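Sorting Out the Pen Cups

Every desk in my life has had a cup of pens on it, and every one of those cups has held at least a few that wouldn't write. You know how it goes – the phone rings, you grab a pen, you scratch away at the back of an envelope, and then you put the dud right back where you found it! I did that for years. These days I go through the lot every January, and it takes less time than a cup of coffee.

You don't need much. A strip of scrap paper is plenty, and I like a long narrow one, the kind left over when you trim something down. Pick one short word and write it again and again along the edge, a turn for each pen. A scribble will tell you whether there's ink, but a real word tells you whether the pen skips on the curves, and that's what drives me up the wall when I'm making out a grocery list.

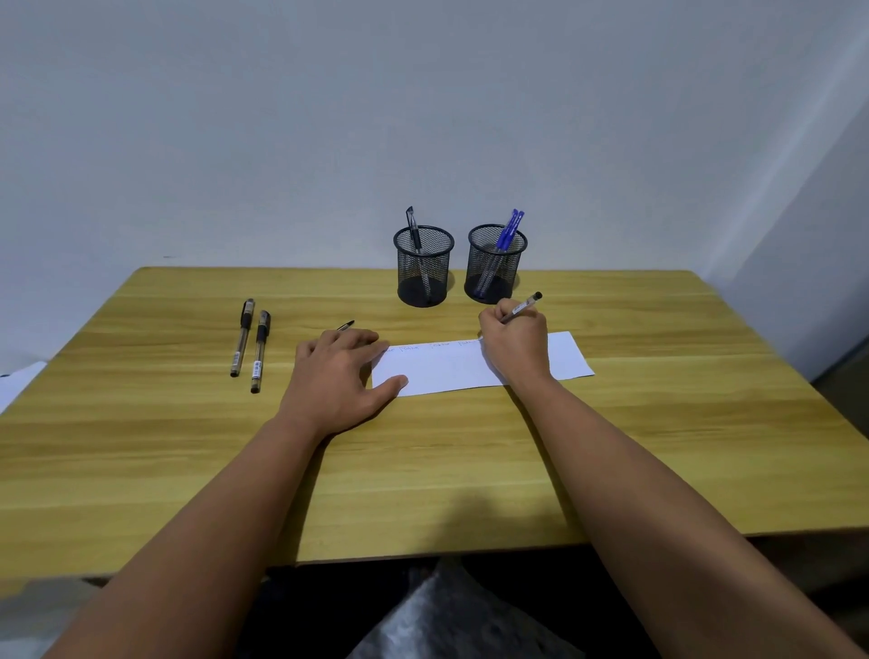

Page last changed: January, 9:40 a.m.

Two cups side by side make the job easier, and the black mesh kind is handy for seeing what's down at the bottom. Take the pens out as you test them and lay them next to each other on the desk, all pointing the same way, gel pens with gel pens if you can manage it. Clear barrels are a blessing here, as you can get a fair idea of the refill before you even pull the cap. I still try every one on paper, mind you. I've had full pens that wouldn't give me a single letter.

While the cups are empty, tip them over the wastebasket and give them a tap. Mine always have a paper clip or two in there, and a good bit of gray fluff besides. A dry paintbrush gets into the mesh nicely, and a damp cloth does for the base.

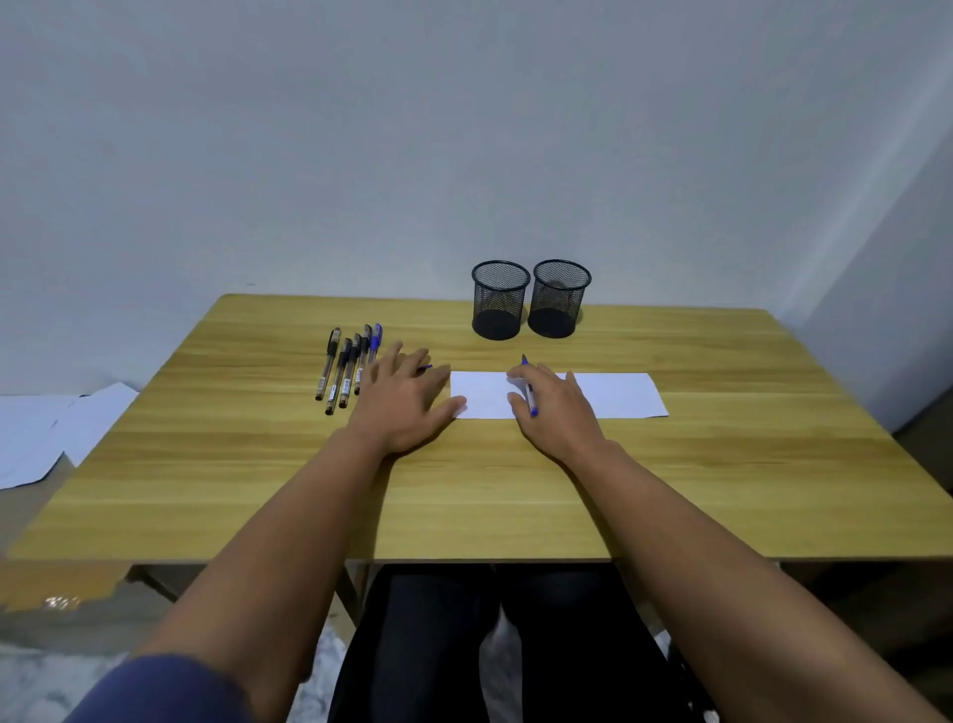
Tanvir Rathnayake wrote in to say that he warms a stubborn ballpoint between his palms for a minute and then draws loops on the sole of an old sneaker, and that he has rescued more pens that way than he has thrown out. I tried it with a Zesto from the kitchen drawer and it came back beautifully, so thank you, Tanvir.

Caps deserve a minute of your time too. Hold the pen level over the table, one hand on the cap and one on the barrel, and ease them apart with a little twist (a hard yank is how I got ink on my good tablecloth). When you put the cap back, push until it's snug. If it slides off with no effort at all, that pen shouldn't go in a purse or a shirt pocket. 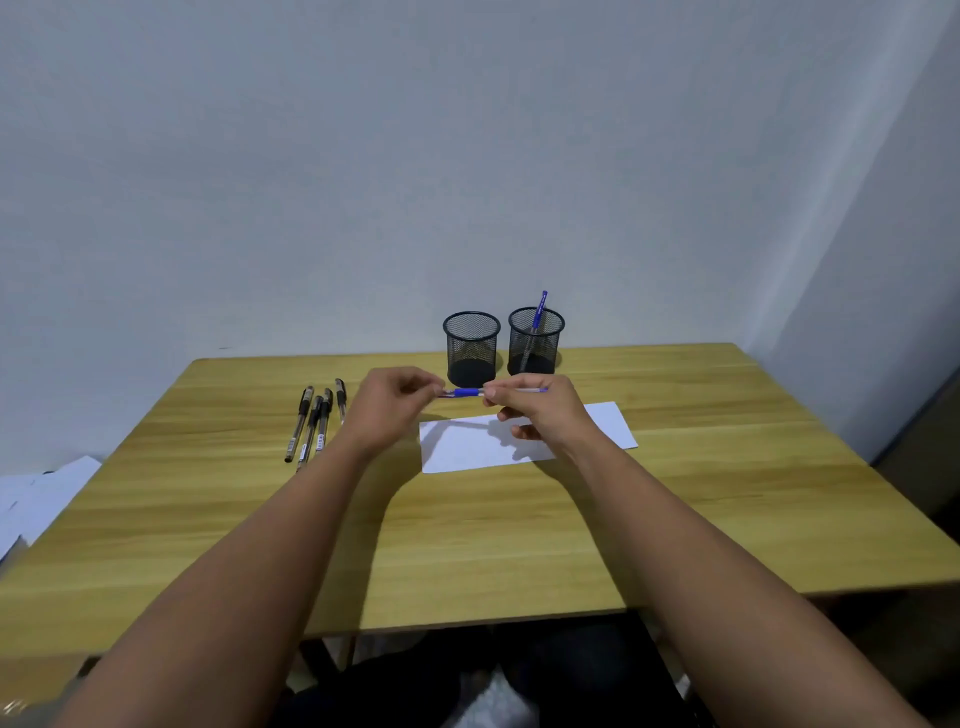
Şükran Uysal
Household Tips Editor

As for putting things back, I keep one cup for blue and one for black, and whatever doesn't fit goes in the drawer.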